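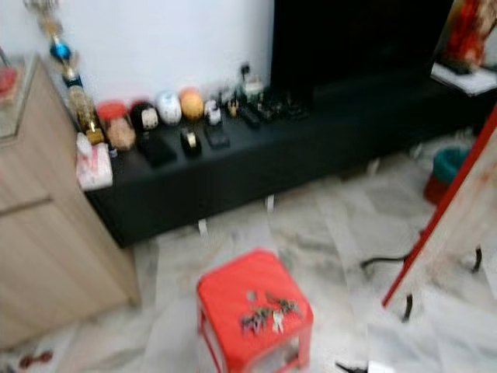

The long way round to Varnemholm

When the first series of Varnemholm ended in December, the people who made it had no promise of a second. The drama, set in a harbour town where the ferry company is about to close, had gone out late in the evening on a channel better known for quiz shows. Its first episode was beaten in the ratings by a repeat.

By the fourth week the audience had doubled. The second series is now in the edit, and the production company, Jirton, is working on two more dramas, having spent most of its life making daytime property programmes.

Jirton began with a staff of four in rented rooms over a carpet shop. It made cheap factual television and made it on time, and broadcasters liked it for that. Scripted work was a different matter. The company pitched drama for years and was told, politely, to stick to kitchens.

Varnemholm changed hands twice before it got there. It was first written as a film, then cut up into a six-part thriller with a body in the opening minutes. Jirton took the body out. What was left was a story about a family who run the ticket office, their debts, and a daughter who comes home to help and finds she is better at the job than her father.

The budget was small, and it shows in places. There are very few night scenes. The ferry is seen leaving far more often than it is seen at sea. The big storm in episode five takes place almost entirely in a kitchen, with the sound of the wind doing the work, and it is the best hour of the series.

Filming took 58 days. Jirton hired one street and used it for everything, with the chemist's becoming a solicitor's office over a weekend. The cast did their own driving.
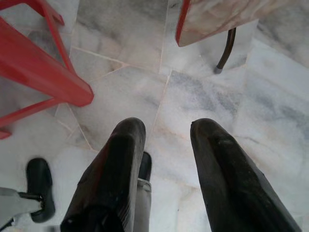

Close-up of a gripper, with scuffs on its dark fingers.

The money for the second series comes partly from Flustik, the streaming service that bought the first one for its subscribers abroad. Flustik wanted more episodes. Jirton wanted the same number and more time to shoot them, and the two sides settled on eight, up from six, with 20 extra days in the schedule. There will be scenes at sea.

Deals like this have become common for companies of Jirton's size. A domestic channel pays for part of a series and gets to show it first, and a streamer pays for the rest. It keeps people in work, but it also means two sets of notes on every script, and they don't always agree. On Varnemholm the argument was over the dialect. The channel was happy with it. The streamer asked for it to be toned down, then left it alone when the dubbed versions turned out to be doing better than the subtitled ones.

The next project is Nicholas, a four-part story about a choirmaster who loses his hearing. It is a quieter piece than Varnemholm and has been harder to sell. Music rights alone took the best part of a year, and two of the pieces in the original script have been swapped for others that cost less. Casting is under way and filming should start in the spring.

After that comes a comedy, still without a title, set in the offices of a company that makes daytime property programmes. Jirton says it is not based on anyone.

The property shows carry on in the meantime. They still bring in most of the income, and the same edit suites are used for both, with drama in the mornings and kitchens after lunch.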